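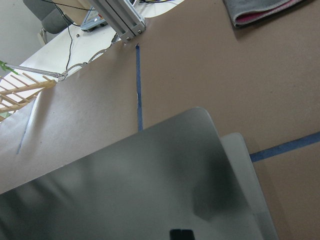
Dark gray metal and a paler panel, with brown kraft paper under both.

Osesa Small Batch Rum, Cropper Cask Finish
Reviewed by Beverley Bunting, 13 Sep 2020

I have complained before about rum finished in somebody else's barrel. Most of the time you get a decent young spirit wearing a borrowed coat, and you pay extra for the coat. So when Osesa put out 502 bottles of a molasses rum finished in Cropper rye casks, at 80 dollars each, I wasn't in a hurry. A friend split one with me, which took some of the sting out of it.

The label says "patiently matured" and gives no age. I wrote to ask. The reply told me the rum was "ready when it was ready" and that the finish lasted 157 days. Fine, but that second number is only the last stretch. What about the years before it? If it had eight or ten of them behind it, I suspect we'd be reading about it in large type.

Nose: Brown sugar, banana bread, a fair bit of fresh-cut oak. Dill after ten minutes, and that has to be the rye. There's a whiff of nail polish at first that mostly goes away if you leave the glass alone.

Palate: Sweeter than I expected, and thinner. Caramel, black pepper, orange peel. The middle is where it loses me — the rum drops out and you're left chewing on wood. A few drops of water helped the fruit and did nothing for the oak.

Finish: Medium, dry, a little bitter. Clove and cold tea.

I poured it next to the standard Osesa, which costs 37 dollars and has no rye anywhere near it. The standard one is rounder and tastes more like rum. I also tried it against the Vakaveo pot still, a funkier thing altogether, and the Vakaveo made it seem polite.

It did better in an old fashioned, where the pepper had some work to do. But I don't buy bottles at this price to stir sugar into them.

Is it bad? No. Rye drinkers who find rum too soft may get on with it very well, and the dill is at least interesting. I'd try it by the glass first. The bar at Uvport had it open last I looked.

Score: 6 out of 10. The standard Osesa gets a 7.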